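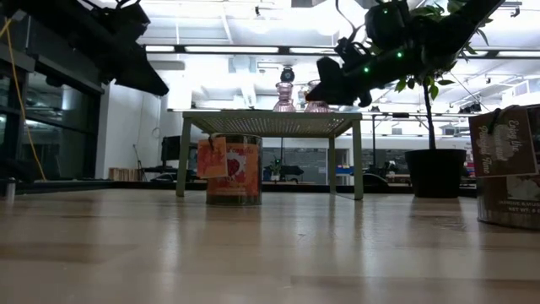
The Weden Technical Institute now offers its automation course to 30 students, up from 18 when it began. Under instructor Yolanda Ortuño, teams spend the term teaching a pair of arms to handle ordinary household goods. Glassware is the most demanding assignment, and the pink vessels on the small green side table call for a slower approach than the candle tin in front of it. Each team must submit 135 recorded attempts before its final review.

Students keep a written log of every attempt, including those that are stopped early. Saturnino Llorente, a second-year student, leads the team preparing for the Varkik student competition in July.

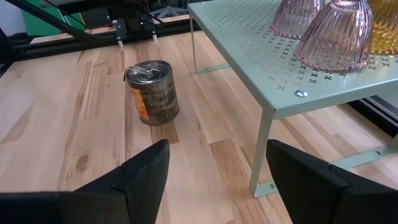 The gripper's two black fingers, with a can and ribbed glass pieces beyond them.

Entries will be judged on care in handling as well as speed.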